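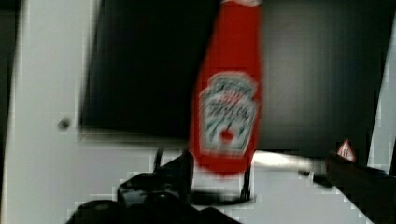

Archives > Lunch Gear & Bento > Buying and Selling > Re: Urkari points, what are they worth now

2 replies | 52 shares

From: Américo Prata
Subject: Re: Urkari points, what are they worth now

Hi all,

Frauke's message is quoted at the bottom for anyone who joined after the spring digest. I promised to report back once I had tried to spend my points at the new Urkari store, and I have now done that, in the sense that a man who has been around the airport parking lot all evening has been to the airport.

Short version: the points survived the move. They are called Sprigs now. If you had an account on the old site, you log in with the same email, get told your password is too weak (it was fine for all those years of buying sandwich boxes), make a new one, and find your balance under "My Garden." It is not under "My Account." My Account has your address in it and a drawing of a watering can.

The long version is for people who plan to order the Ginelari insulated bag, which I gather is most of you.

You need 100 Sprigs before you can redeem any. I had almost that many. To close the gap I was invited to share the store with a friend, so I sent the link to Eckhard Reuter, who already has an account, and was told that Eckhard doesn't count. I sent it to my sister, who does count, but only after she buys something. She bought a set of silicone muffin cups she had no need for and would like me to stop writing to her about lunch.

Once over the line, the discount box appears at checkout, below the shipping choices and above the part where they ask whether you want the gift wrap. Tick it BEFORE you choose shipping. If you tick it after, the page reloads and puts you back on express, and you'll have saved a little on the bag and given it all back to the truck. I did this. The chat person was polite about it and fixed it while I waited, so it can be fixed, but you have to ask.

Now the bag. It comes in the green and the oatmeal, and the pattern with the radishes is gone. I ordered green. The listing says it holds the tall Hellwig jar standing up, and it does, provided you take the inner divider out and leave the jar's lid a half turn loose, which with soup is a decision you should think about. Lying down it fits easily. The zipper runs on three sides and feels better than the old one. The strap is the same strap. If you hated the strap, save your money.

The inside lining smelled strongly of new shower curtain when it arrived. I left it open on the balcony overnight and it was tolerable by breakfast. Tormod Nyberg wrote me off-list that baking soda in a sock works faster. I can't speak to that, and I've asked him where he keeps the sock.

On the "every item inspected" promise: mine came with a small paper slip saying it had been inspected, and one of the feet on the bottom was missing. So somebody looked at it, I suppose. I sent a photo and they are mailing the foot. I look forward to the foot. I have asked whether it will also be inspected.

A few things people asked me in June that I can now answer:

Gift cards from the old site do work, but only by typing the code without the dashes. With the dashes, you get an error message about your zip code.

Bundles don't earn Sprigs. If you buy the bag and the matching napkin separately, you earn on both. If you buy them as the "Picnic Pair," you get a lower price and no Sprigs at all. I did the math on the back of the inspection slip and separate is slightly better if you're going to order again this year, and the pair is better if you've sworn to yourself that this is the last one. You know which kind of person you are. So do I, I've seen the swap thread.

Membership is still free. The paid tier they were hinting at has either been dropped or hidden in the garden somewhere.

The Clorkine leakproof dressing cups are back in stock, in the small size only. The larger ones say "coming soon," as they did last year. I would not redeem points on the cups in any case, because sale items are left out of the discount and the cups are always on sale.

I still think the old site was easier to shop. It was ugly and the cart emptied itself if you sneezed, but you could sort by size. The new one sorts by "mood." I selected Cheerful and was shown a thermos.

If anyone has had better luck combining a referral credit with a gift card in the same order, please post the steps to the list and not just to me. I've become a kind of help desk and I don't even get Sprigs for it.

Américo

P.S. Still looking for a radish pattern bag in decent shape. Will trade the oatmeal one from the previous run, strap included, sorry.
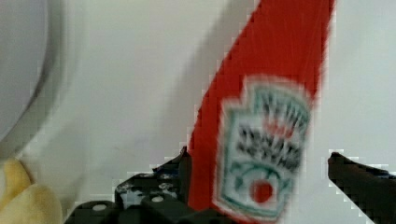

Frauke Schwerdtfeger wrote:

> Dear list,
>
> Has anyone figured out what happens to our points when Urkari
> switches over? The email I got says they will be "replanted," and I
> have read it several times and still don't know if that means I
> keep them.
>
> I've been saving mine for 2 of the Ginelari bags, one for me and
> one for my daughter, who starts her new job soon and has been
> carrying her lunch in a shoe bag. I'd rather not place the order now
> if the discount will be better after the move, but I also don't want
> to wake up with a balance of zero and a nice picture of a tulip.
>
> Also, does the tall Hellwig jar fit upright? Dörte Hagedorn says
> yes, but she was talking about the old bag.
>
> Thanks,
> Frauke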